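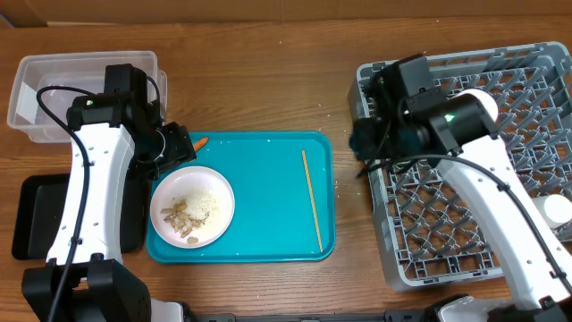
Tray, bowl and dish rack between two tabletop arms.

How to Set Up a Table-Clearing Test for Two Small Robot Arms

Posted Oct 2, 2019 by Eimear Cullinane

People ask me whether a robot can do the dishes yet. My short answer is no. A pair of small arms can do pieces of the job, on a table that has been laid out for them, with someone standing by. If you want to find out which pieces your own arms can manage, you need a test you can run the same way many times. The steps below are the ones we use at Pledix. You will need two arms on a fixed mount, a tray, some dishes, a rack and a bin for scraps.

Step 1. Pick one small chore

"Clean up after dinner" is too big. Choose a chore you can write in a sentence or two, such as "Scraps go in the bin, dishes and chopsticks go in the rack, tray ends up empty." Tape the sentence to the wall next to the table. If you change the wording halfway through, start the count over.

Leave washing out of it for now. Water near cheap motors is a separate project, and moving the dishes is hard enough.

Step 2. Lay out the table

Put the tray in the center where both arms can reach it. The rack goes on one side and the scrap bin on the other. Before you power anything up, move each arm by hand to the far corner of its own area. If it has to stretch out straight to get there, bring the target closer. An arm at full stretch has very little strength left.

Mark the corners of the tray and rack with a pencil. Things slide during a run and you want to be able to put them back.

A color that differs from the table helps if your software finds objects by camera. A teal or turquoise tray on brown wood is easy to pick out. Pale bowls on a pale cloth are not.

Step 3. Use real leftovers

Helmut Hagedorn ran our first tests with clean bowls and got good numbers that meant very little. Food changes the job. A bowl with food in it has to stay level, and crumbs get under the fingers of the gripper. Soft pieces squash and dry ones roll off.

Start with one bowl and a single utensil. When that goes well, add a plate and a second bowl. Keep the portions the same from run to run. I weigh them on a kitchen scale, which takes a minute and saves arguments later.

Step 4. Set the order of the dishes

With several dishes on one tray, order matters. Bowls near the rack should go first so they are out of the way when the arm comes back for the plate. A wide, shallow plate lying flat is the hardest item we use. The rim is low, and the fingers need to get under it. If yours can't, let the other arm tip the plate up from the far side.

Chopsticks look easy and aren't. They are thin, they roll, and a wide gripper can close right over them without lifting anything. Put them along the tray's edge to begin with and try other angles later. 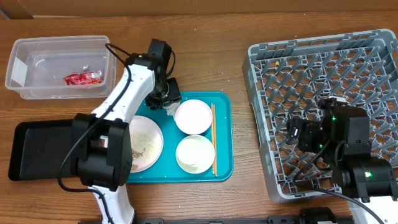
Step 5. Run it and write it down

Do at least 7 runs before you change a setting. For each run, note the start time, the end time, every drop and every time a person had to reach in. A reach-in counts as a failure for that item even if the dish ends up in the rack. Be strict about this. Most of the videos that make robots look ready for the kitchen leave the reach-ins out.

Wipe the table and tray between runs, and check the rack too. Small bits of food end up in there and they add up.

Step 6. Compare it with a person

Have someone do the same chore by hand, one dish at a time, at a normal pace. Our best full run took the arms 352 seconds. Helmut did it in well under a minute while talking on the phone.

So are they ready?

For a home, no. The arms need a fixed layout and known dishes, and they need cleaning themselves afterward. For a shop floor or a canteen where every tray comes back looking much alike, I think it is closer. We plan to repeat the test in December with softer fingertips and the same dishes, and I will post the run sheets then.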